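Clevus Museum of Everyday Life
Learning pages for ages 7 to 11

Where does blue come from?

Blue is one of the most common colours in our clothes, but for most of history it was one of the hardest to make. This page explains how people learned to put blue into cloth.

What is a dye?

A dye is a substance that gives colour to cloth and stays there when the cloth is washed. Paint sits on top of a surface. Dye goes into the threads themselves.

Until the 1850s, nearly all dyes came from plants, animals or minerals. Red could be made from the roots of a plant called madder. Yellow could be made from a plant called weld. Blue came mostly from two plants, woad and indigo.

Woad

Woad grows well in Britain and other parts of Europe. It has yellow flowers, and its leaves are green. You would not guess that there was any blue in it.

Dyers picked the leaves, crushed them and rolled them into balls to dry. Later the balls were broken up, made damp and left for several weeks. The smell was very strong. Queen Elizabeth I did not want woad to be made near her palaces.

Indigo

Indigo plants grow in warm countries such as India. Their leaves hold much more blue than woad leaves do. When ships began to bring large amounts of indigo to Europe, woad growers were worried that they would lose their work, and in some places indigo was banned for a time.

Growing indigo was hard work. On many farms the people who grew it were enslaved or were paid very little. This is an important part of the story of blue.
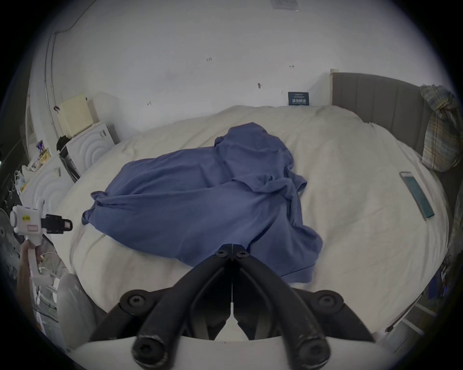

A blue-purple T-shirt on a white duvet.

The colour that changes in the air

Indigo does not dissolve in plain water, so dyers had to prepare it in a special tub called a vat. The liquid in a vat is a yellow-green colour. Cloth lifted out of it looks yellow-green too. As the air reaches the cloth, it turns blue. To make a darker blue, the dyer dips the cloth again.

Blue from the laboratory

In 1856 a student named William Perkin was trying to make a medicine. He made a purple dye by accident, and it became very fashionable. Chemists then looked for ways to make other colours. By 1897 a German company was selling indigo made in a factory. Most blue jeans today are dyed with factory-made indigo.

Words to know

Dissolve: to mix into a liquid so completely that no solid pieces are left.
Vat: a large tub used for dyeing.
Woad: a European plant whose leaves give a blue dye.

Visiting the museum

The Dye Room is on floor 3. School groups may book a dyeing workshop from September. Each workshop has places for 38 pupils.

Text by Harriet Boateng. Checked by Guangming Zheng, Keeper of Textiles.
Page last reviewed: 17 May 2024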